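Ticket 1154 - Episodes recorded with arm out of view, Romell room set
Project: Dridside
Status: open, waiting for second check
Reported by: Lok-yiu Mok
Assigned to: Hemi Hinds

Problem as reported

During export of the navigation and pick examples, the filter stopped with the message "no end effector found in first image". I expected a few such cases, but it rejected 51 episodes from a batch of 2,000. All of them are from the simulated living room. The kitchen rooms passed without any message.

I opened one of the rejected episodes and looked at the first image from the head camera. The room itself is loaded correctly. The sideboard, both lamps, the vase on the table and the painting are there, and the textures look normal to me. The arm is not in view at all.

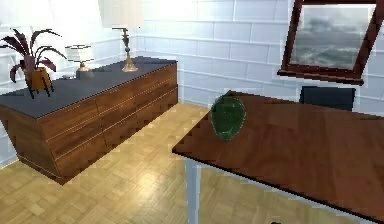
Posted by Lok-yiu Mok to Dridside tickets | September 24, 2025

What I tried so far:

1. Restarted the render server and exported the same episode again. Same result.

2. Compared the joint values at step zero with an episode that passed. They are equal, so I believe the arm exists in the simulator and only the camera does not look at it.

3. Checked the camera pitch. In the rejected episodes it is higher than in the good ones. I did not find yet where this value comes from.

4. Turned off the random start pose and recorded some 90 new episodes in the same room. The filter accepted every one.

Reply from Hemi Hinds

Thank you, step 4 helps a lot. The random start pose in Romell also changes the head angle, and the limit for it was copied from the old Briven config, where the camera was mounted lower. Please set head_pitch_max back to the default and run the same seeds again. Do not delete the rejected episodes yet - I want to keep them for the filter test.

Reply from Lok-yiu Mok

I changed the limit and started the same seeds again. The first results pass the filter, but the run is not finished. One question: should the language instructions be attached again, or can I copy them from the old episodes? The target object is the same, the start view is different.

Reply from Hemi Hinds

Copy them, except where the text says "left" or "right". Those must be written again from the new view. Put the new batch in the Kong folder and leave this ticket open until I have checked it.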